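Jawad Abbasi
12/01/2024

A thread on wages, rents and why "inflation is falling" does not feel true in Baltbridge. I will try to be short. 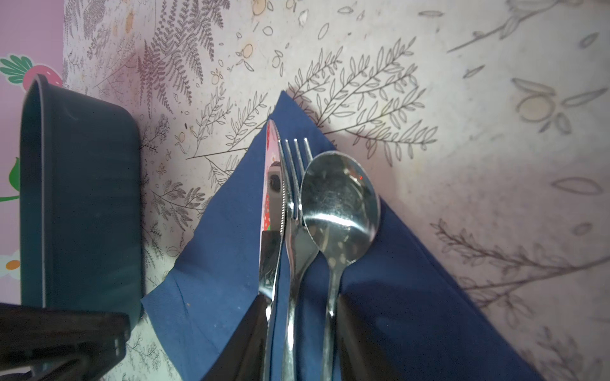
Knife, fork, spoon, blue napkin. 

1/ When the news says inflation is falling, many people hear "prices are falling". These are two different things. Prices are still going up, only more slowly than before. The high level stays with us.

2/ My neighbour asked me last week why her shopping is not cheaper now. I think it is a fair question and the politicians answer it badly.

3/ Take a worker in Baltbridge who brought home 2,639 a month last February. Her rent was 800. In the summer the landlord raised it by 9 per cent. So she pays 72 more each month, before she has bought any bread.

4/ Her pay rise was 3 per cent. This gives her 79 more. After the rent she has seven pounds left from the whole rise, and with these seven pounds she must meet the higher price of everything else.

5/ On paper her wage "went up". I don't say the statistics are false. I say that an average hides who is renting and who has already paid for the house.

6/ Samah Belkadi wrote to me that I forget the people with mortgages. She is right. Those who must fix again this year will have the same surprise, maybe a bigger one. I leave it for another thread.

7/ Some answer that higher wages will push prices up again. It can happen. But in Faltness, where I worked before, the bus drivers waited three years for a rise and the fares went up each year without them.

8/ What would I do? First, lift the housing allowance when the rents move, and not one year later. Second, publish local rent figures every month. Now we get them once a year and they are old when they arrive.

9/ Third, stop freezing the tax thresholds. A freeze is a tax rise that you don't need to announce, and the low paid feel it first.

10/ Several people ask if interest rates will come down before summer. I don't know. I would not plan my household on it.

11/ Correction to 4/: I wrote "seven pounds", it is a little more if you count the pence. Thank you to the three people who checked.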